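Rebelo Institute for Applied Automation, Sundevton
Vacancies

Research Software Engineer, Manipulation Software (perception, planning and control)

Reference number: 1427
Location: Sundevton, with regular work at the Flusville site
Type of appointment: full time, fixed term of 3 years, with the possibility of extension
Number of positions: 2
Posted: January 20, 2022

The Rebelo Institute for Applied Automation invites applications for two positions in its Manipulation Software Group. The persons appointed will develop and maintain Patirik, the software stack used by the Institute for picking, placing and sorting household goods with robot arms. One position will center on perception and the other on motion planning and control. Applicants may apply for either position or for both, and should say which in the cover letter.

About the group

The Manipulation Software Group is headed by Dr. Lurdes Louro and forms part of the Department of Robot Systems. The group works on objects that people handle every day and that remain hard for a machine: footwear, folded clothing, soft bags, and items that arrive in pairs and must stay in pairs. Its work is carried out on real arms at both sites, using wrist-mounted cameras as the main source of images during the approach and the grasp.

Patirik consists of a perception service, a task planner, a motion planner, a controller layer and a set of tools for recording, replaying and labeling robot runs. The recorder was rewritten last year under Petro Hutsuliak, who remains responsible for the tooling. The archive now holds 4000 recorded runs, most of them labeled. The controller layer is older than the rest of the system, and parts of it are due for replacement during the term of these appointments.

Position A: Perception

The successful applicant will take over the part of Patirik that turns wrist camera images into object estimates usable by the planner. The work at present concerns footwear in particular. A shoe changes its apparent shape a great deal as the camera moves, its opening and its sole call for different grasps, and two shoes of one pair often overlap. As the gripper comes close, the object is seldom fully in view, and the estimate has to be carried forward from earlier images.

Duties will include:

Developing and testing methods for segmentation and pose estimation of partly visible objects.
Matching left and right items of a pair, including pairs in which one item covers part of the other.
Tracking objects through motion blur and through occlusion by the gripper itself.
Maintaining the calibration routines for wrist cameras, together with the site technicians.
Keeping the perception service within its time limits when it runs beside the planner on the same computer.
Reviewing labels and correcting the labeling guide where annotators have read it in different ways.

Position B: Planning and control

The successful applicant will work on the path from an object estimate to a completed motion. The present planner treats perception output as fixed once a grasp has been selected. The group wishes to replace this with a planner that accepts revised estimates during the approach and can change or abandon a grasp without stopping the arm.

Duties will include:

Designing and implementing replanning during the approach phase.
Adding contact-aware motions, such as sliding an item clear of its neighbor before lifting it.
Replacing the trajectory interface between the motion planner and the controller layer.
Writing and maintaining simulation tests, and comparing their results with recorded runs.
Documenting failure cases in a form that colleagues in perception can use.
Supporting scheduled trials at Flusville.

Duties common to both positions

Both engineers will review code, take part in the weekly planning meeting, and share responsibility for releases. A release of Patirik is prepared every second month and must pass the replay tests before it is installed on any arm. Engineers are expected to attend the arm trials for features they have written. The Institute does not maintain a separate test team.

A limited amount of supervision of student assistants is foreseen. There is no teaching duty.

Required qualifications

A master's degree in computer science, robotics, electrical engineering, applied mathematics or a related field, or equivalent professional experience.
Strong programming skills in C++ and Python, shown by code that the applicant has maintained over time.
Experience with software that runs on physical robots or other moving equipment.
For Position A: sound knowledge of computer vision, including camera geometry and the training of image models.
For Position B: sound knowledge of kinematics, trajectory generation and feedback control.
Good written and spoken English.

Desirable qualifications

Experience with ROS or a comparable middleware.
Experience with camera-in-hand systems and hand-eye calibration.
Work on grasping of soft or jointed objects.
Familiarity with continuous integration, including tests that need hardware.
A record of clear technical documentation.

A doctoral degree is welcome but is not required, and it will not be used to rank applicants who otherwise meet the requirements.

Conditions of employment

The appointments are expected to begin in May. A later start may be agreed upon with the head of the group. The salary follows the Institute's pay scale for research staff, with placement according to experience. Staff receive paid annual leave, a pension contribution and support for moving to the Sundevton area.

Travel between Sundevton and Flusville takes place during working hours and is paid for by the Institute. Part of the programming work may be done from home after the introductory period. Trials, calibration and release installation require presence on site.

Software written under these appointments is the property of the Institute. Publication of results is encouraged, subject to the internal review procedure, and several Patirik tools are intended for open release.

How to apply

Applications must be submitted in English as a single PDF file through the Institute's recruitment page, quoting reference number 1427. The file should contain:

A cover letter of no more than two pages, naming the position or positions sought.
A curriculum vitae.
Copies of degree certificates.
A link to, or a short sample of, code written by the applicant, with a note explaining the applicant's own part in it.
The names and contact details of two referees. Referees will be contacted only after the interview.

Applications that do not include a code sample or link will be considered incomplete. Applicants whose work is confidential may instead submit a written account of a system they have built, of up to three pages.

Selection procedure

Applications will be read by Dr. Louro, Petro Hutsuliak and Armindo Caldeira, who leads the Flusville site. Selected applicants will be invited to a remote interview, followed by a visit to Sundevton. During the visit, applicants will be shown a set of recorded runs in which the system failed and asked to discuss possible causes with members of the group. No preparation is needed for this part, and no programming test is given.

All applicants will be informed of the outcome in writing. Documents of unsuccessful applicants are deleted at the close of the procedure.

The Institute is an equal opportunity employer and welcomes applications from all qualified persons. Applicants who need adjustments at any stage of the procedure are asked to inform the personnel office in advance.

Contact

Questions on the content of the work may be addressed to Sadao Nomura (perception) or Armindo Caldeira (planning and control). Questions on the procedure, contracts and relocation may be addressed to Rosário Gouveia in the personnel office. Please quote the reference number in all correspondence.

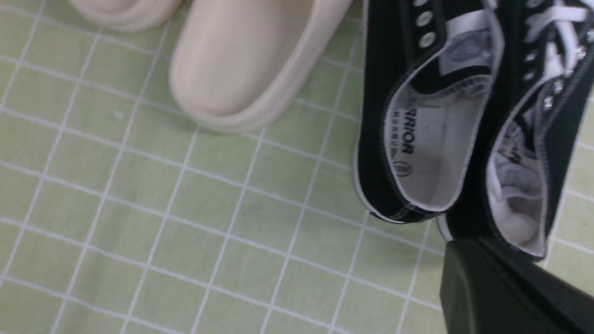
Applicants who applied to an earlier call of the Institute are welcome to apply again and should submit a complete new file.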